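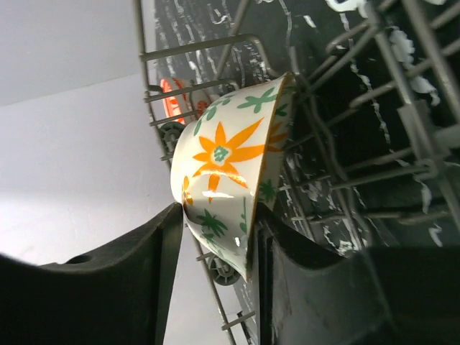

Mein Rasenmäher und meine Heckenschere reden nicht miteinander. Beide laufen mit Akku, beide mit 36 Volt, beide sind in einem Grünton lackiert, den man aus fünf Metern Entfernung für denselben halten könnte, und trotzdem passt der Akku des einen nicht in den Schacht der anderen. Es fehlt ein Steg von der Breite eines Streichholzes. Von den Gegenständen meines übrigen Alltags bin ich so etwas nicht gewohnt. Eine weiße Schüssel mit großer orangefarbener Blume nimmt die Suppe von jedem Herd, ganz gleich, wer den Topf gebaut hat, und verlangt vorher keine Anmeldung. Beim Gartengerät dagegen heiratet man in eine Familie ein, und die Familie hat Meinungen.

Angefangen hat es mit dem Mäher von Diekmann, ein ordentliches Gerät, ich will nichts gegen ihn sagen. Im Juni kam die Heckenschere von Binach dazu, weil sie im Angebot war und weil Uwe Wiegand, dem ich in Gartendingen mehr glaube als meinem Zahnarzt in Zahndingen, sie für unverwüstlich hält. Die Motorsense ist von Waltasari. Macht drei Ladegeräte in einer Garage, in der es eine Steckdose gibt. An der Steckdosenleiste blinkt es nun in drei verschiedenen Rhythmen, und ich habe mir nie merken können, bei welchem Hersteller Grün »voll« bedeutet und bei welchem »ich denke noch nach«.

Der Handel findet das völlig normal. Man möge sich eben für ein System entscheiden, sagte mir der Verkäufer, und zwar am besten gleich am Anfang. Am Anfang wollte ich aber einen Rasenmäher und kein System. Wer einen Benzinmäher kaufte, musste sich auch nicht auf Lebenszeit an eine Tankstelle binden. Der alte Mäher stank, er sprang bei Kälte nur unter Beschimpfungen an, und nach dem Ölwechsel sah ich aus wie ein Seevogel nach der Havarie. Aber der Kanister passte — zu allem, was einen Tank hatte.

Nun könnte man einwenden, dass die Akkus eben empfindlich seien und jeder Hersteller seine eigene Elektronik brauche. Mag sein. Mir fällt nur auf, dass diese Empfindlichkeit ausgerechnet dort am größten ist, wo der Ersatzakku fast so viel kostet wie das Gerät, zu dem er gehört.

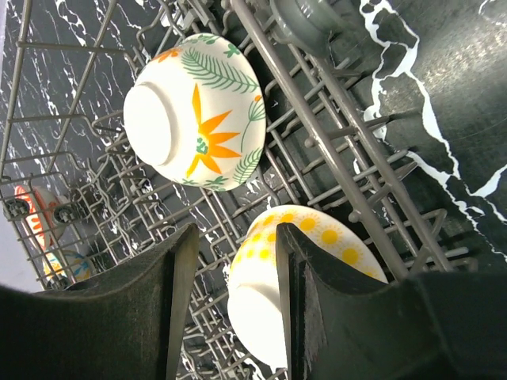
Vendula Štěpánek hält mir nach der ersten Fassung dieses Textes entgegen, ich hätte das Problem selbst in die Garage getragen: Sie habe alles von Ritine, vom Laubbläser bis zur Astsäge, komme mit zwei Akkus durchs Jahr und verstehe die Aufregung nicht.

Das ist leider vernünftig. Es setzt allerdings voraus, dass Ritine in neun Jahren noch dieselbe Akkuform baut und überhaupt noch Astsägen, und so viel Gottvertrauen bringe ich für einen Kunststoffklotz nicht auf. Ich bleibe bei meiner Forderung: ein Schacht, ein Steg, ein Akku für alle, notfalls per Vorschrift. Bis dahin mähe ich zuerst und schneide die Hecke morgen, das Ladegerät von Binach kommt erst dran, wenn der Stecker von Diekmann draußen ist. Die Leiste hat seit gestern einen Wackelkontakt.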